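Workshop notebook
Home | Notebook | Materials | Kiln log | Contacts
9 Mar 2026
Posted by Radoslava Zelenák
Print this entry | E-mail this entry

Candle wax, batch four. Carried on with the soy and rapeseed blend from Wivex. The last pour frosted badly down one side and Leidy thinks we let the glasses get too cold before filling, so this time they went in the warming cupboard overnight at 40 degrees.

Melted 3,125 g of blend in the big pan, brought it to 75, then let it drop to 62 before the fragrance went in. Stirred for two minutes by the clock. I-hsuan stirred the second jug and went slower, which gave fewer bubbles. Will do it her way from now on.

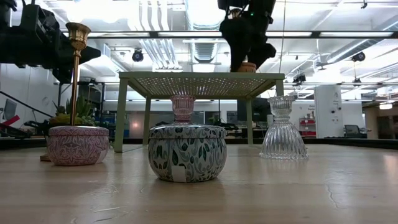 Poured at 57. The first row set with a flat top and no ring. The second row had small sink holes next to the wick, worst in the tall glasses. I poked the holes open with a skewer and topped up with 987 g held back in the small pan. That was too much, and the rest has gone into a loaf tin marked B4 on the shelf by the door.

Wicks: still on the Prerier cotton, size 6 in the narrow glasses and size 8 in the wide ones. Nipon wants to try wooden wicks again. I'm against it until we have a test burn that runs to the end without going out - the last lot drowned after an hour.
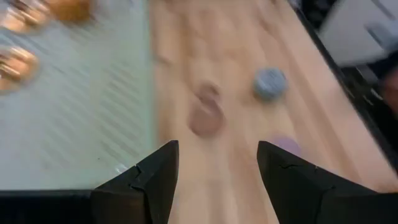 Do we need to wait the full two weeks before a test burn? For the soy blend, wait the two weeks, as the one we lit after three days smelled of nothing much and we nearly threw out a good recipe.

Dye: a quarter of a chip per jug came out paler than the card from Ilanberg. Half a chip next time. Write the amount on the jug with the wax pencil, not on tape, because the tape comes off in the warm cupboard.

Stock after today is 2,384 g of blend and 1,478 g of plain soy. Waldemar is ordering on the next account and needs the wick numbers as well. Fragrance is fine except the fig, which has enough left for one jug.
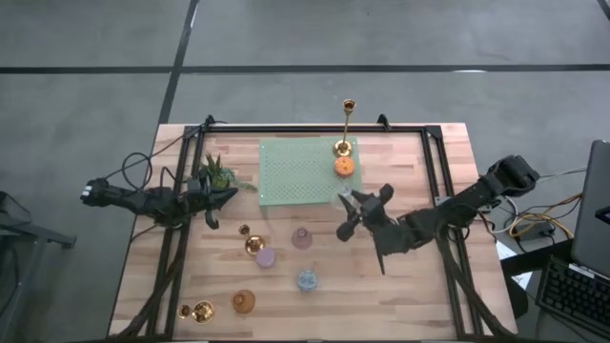
Fig. 3. Light wooden tabletop with a small potted plant.

To do: wash both jugs while warm, wipe first with paper, and keep the wax out of the sink. Move the thermometer with the loose probe out of the drawer, it reads four degrees high. Leidy to trim the first row to 5 mm and write up the tops. Next pour is plain soy at 60, same glasses, half the fragrance.

Previous entry | Next entry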